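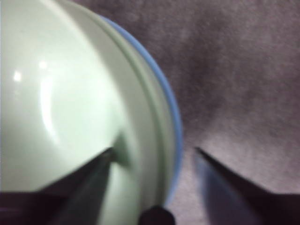
Bowls: A Very Old Idea

You probably used a bowl today. You may have used one for cereal, soup, rice or popcorn. A bowl is a simple thing. It has a bottom, sides that go up and out, and an open top. People have been making bowls for so long that we don't know who made the first one.

On this page you can read about the first bowls, how clay becomes hard, what glaze is, and what bowls are made from today. Words with a star (*) are explained at the end.

Before there were bowls

The first bowl was probably a pair of hands. Put your hands together and bend your fingers up, and you can hold water for a few seconds. Then it runs out between your fingers.

Nature makes things that work better. A large shell can hold water. So can half a coconut, or the dried skin of a gourd. A gourd is a plant related to the pumpkin. When it dries, its skin turns hard and light, and the inside can be scraped out. People in many parts of the world still use gourds as bowls, cups and spoons.

People also carved bowls from wood and stone. Wood rots in the ground, so very old wooden bowls are rare. Stone lasts, but it is heavy and takes a long time to shape.

What is clay?

Clay is a kind of earth. It starts as rock. Rain, air and weak acids in the soil break some kinds of rock into very tiny grains, much smaller than grains of sand. This takes thousands of years. Rivers carry some of the grains away and drop them where the water is slow. Layers of clay are often found along riverbanks and under old lakes.

The grains in clay are flat, like tiny plates. When there is water between them, they slide over each other. You can push wet clay into a new shape and it stays there. Sand can't do this. A sand castle dries out and falls apart.

Three ways to make a clay bowl

Pinching. Roll clay into a ball. Push your thumb into the middle, but not all the way through. Squeeze the side between your thumb and fingers, turn it a little, and squeeze again. Keep going until the wall is even. It's called a pinch pot, and it is often the first thing people make in a pottery class.

Coiling. Roll clay into long ropes. Lay them in a circle, one on top of another, and rub the joins smooth. Very large pots can be made this way. Some are taller than a person.

Throwing. Put a lump of clay in the center of a spinning wheel. As the wheel turns, press down in the middle and pull the sides up with wet hands. Potters call this throwing, even though the clay stays on the wheel. The word comes from an old word that meant to turn or twist.

Into the kiln

A clay bowl that has only been dried is weak. If you pour water into it, it will go soft and turn back into mud. To make it last, it has to be fired, or heated until it is very hot.

The first potters used open fires. Later, people built special ovens called kilns.* A kiln keeps the heat in, so it can get much hotter than a campfire.

Huguette Gaillard is a potter in the town of Otitz. She fires most of her bowls twice. The first firing goes up to 900 degrees Celsius. (A kitchen oven usually stops below 300.) After this the bowls are hard but porous,* and water can soak into them slowly. Then she puts on the glaze and fires them again, hotter than before. Her porcelain* bowls go up to 1322 degrees.

"You have to wait for the kiln to cool," she says. "If you open it too early, the cold air can crack everything inside. My first kiln load had 149 pieces in it and I opened the door the same night. I lost a lot of them."

What makes a bowl shiny?

The shiny coat on many clay bowls is called glaze. Glaze is a kind of glass. Before firing, it looks like thin, dull paint. It is made of powdered minerals mixed with water. Potters dip the bowl in it, pour it over, or brush it on. In the heat of the kiln the powder melts and spreads over the clay. When it cools, it becomes a hard, smooth coat.

A smooth surface looks shiny because light bounces off it neatly. A rough surface sends light off in many directions, so it looks dull. Look at a shiny bowl near a lamp and you will see a small bright spot on it. The spot is a reflection of the lamp. Move your head and the spot will seem to move too.

The color of a glaze often comes from metals. Cobalt makes a strong blue. Copper can make green, or red if there is very little air in the kiln. Iron can make brown, yellow, black or a soft gray green. The soft green kind is called celadon, and potters in China and Korea became famous for it long ago.

Why is a bowl round?

Not all bowls are round, but most are. There are 2 main reasons. The potter's wheel makes round shapes, so bowls made on a wheel come out round. A round bowl is also easy to use. It has no corners for food to get stuck in, and a spoon can follow the curve.

Turn a bowl over (an empty one) and look at the bottom. Many bowls have a raised ring there. It is called the foot. The foot helps the bowl stand steady, and it lifts a hot bowl a little way off the table.

Bowls today

Today bowls are made from many materials.

Clay: strong and good with hot food, but it breaks if you drop it.
Glass: easy to clean, and you can often see what is inside. It also breaks.
Metal: hard to break and good for mixing. It gets hot quickly and should not go in the microwave.
Wood: light and quiet. It should be washed by hand and dried well.
Plastic: light and cheap. Many plastic bowls can't go in the oven, and some can't go in the microwave.

Some plastic bowls are made to look like glazed clay. It can be hard to tell them apart by looking. Pick them up and you may notice that the plastic one weighs less. Tap each one gently with a fingernail and listen to the sound.

Try it: salt dough pinch bowl

You need 2 cups of flour, 1 cup of salt and 1 cup of water. Mix the flour and salt, then add the water a little at a time. Knead the dough until it is smooth. Make a pinch bowl no bigger than your fist. Leave it on a rack for several days, and turn it over once a day. When it is dry you can paint it.

Don't put food or water in it. Salt dough goes soft when it gets wet. Use it for buttons, paper clips or small shells.

Words to know

Kiln: a very hot oven for firing clay.
Porcelain: a fine, hard, white kind of pottery.
Porous: full of tiny holes that water can get into.

Written by Aleksandra Zawadzka. Last updated June 10, 2022.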